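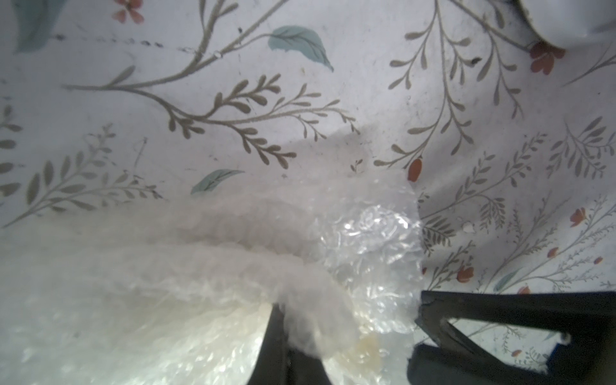 Kofi Tetteh
Contributing editor, home and light automation

We use cookies to remember your reading settings. Accept | Manage

Zeveneck is a tabletop packing kit with two robot arms, sold by Surnstead as a full enclosure or as loose arms for people who already have a frame. I've been following it since the first version, and I still think wrapping dishes is the best test you can give it (bubble wrap is awful stuff to grip!).
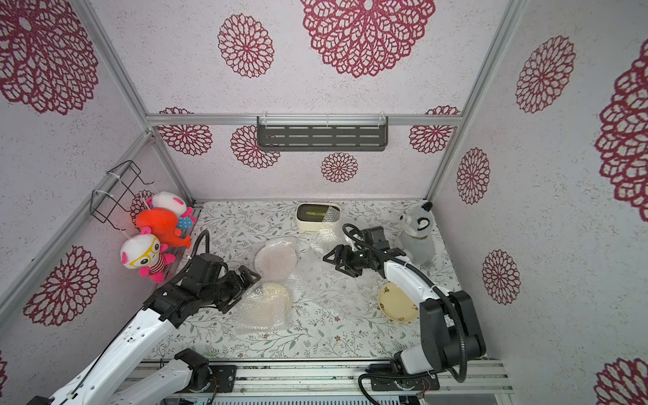 Zeveneck arms with two bubble-wrapped plates on the table.

The full kit puts both arms on one front rail, and I like that a lot. You get one base to bolt down and one set of cables to worry about. Man-lok Tseng wrote the original setup guide, and it's short enough to read over coffee – I did. 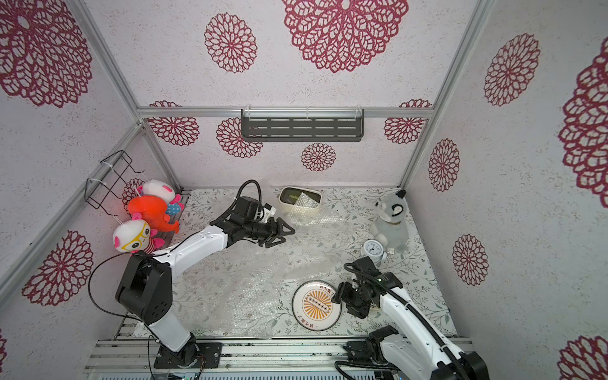 Software comes in two editions. Gomer is the plain one, where you guide the arms yourself and save the moves. Fu costs more and keeps up to 100 saved jobs, though I've never needed more than a handful. Part 1218, the spare finger set, fits both.

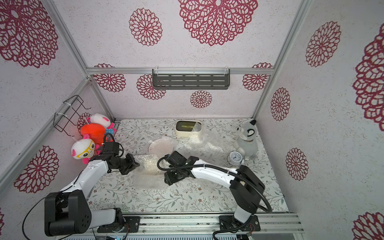 Support runs for 3 years. I'd take the loose arms if you're handy, and the enclosure if you share a room with other people.

Related articles
Gomer (software)
Surnstead
Bubble wrap handling
Two-arm kits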